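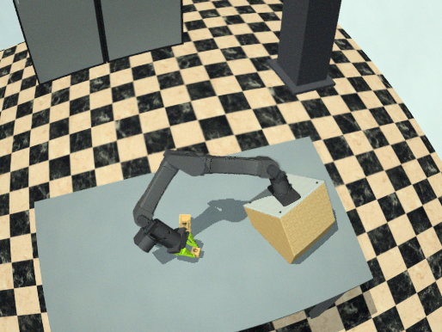

Build the Simulation Before the Mount

Most home arm projects begin with a drill. The builder clamps the base to a bench, runs a reach test and learns that the gripper cannot come down vertically on half the work area. I think the order is wrong. The mount should be the last part anyone cuts.

My case is a tabletop block sorter I am building in a shared workshop, with a Plutberg controller and a planner called Nosis. The arm in the model sits on a raised wood-textured base. Height, tilt and distance from the table edge are three numbers in a text file, and changing one costs a few seconds. Changing the same dimension in lumber costs an evening and a new set of holes.

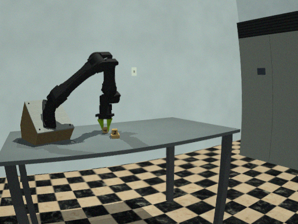

I ran 1000 randomized block positions against each candidate mount. The first design failed 427 of them, nearly all on wrist limits. Tilting the top plate brought that down to 262. Moving the base 10 centimeters did more than any change I made to the planner, and I would not have tried it with a bolted base.

The usual objection is that simulated contact is poor. It is. Friction on a small block is a guess, and I would not tune grip force this way. Reach, clearance and joint limits are geometry, though, and geometry carries over well if the links are measured with care.

The Clandier mounting guide puts simulation in an appendix, after wiring. It belongs ahead of the parts list.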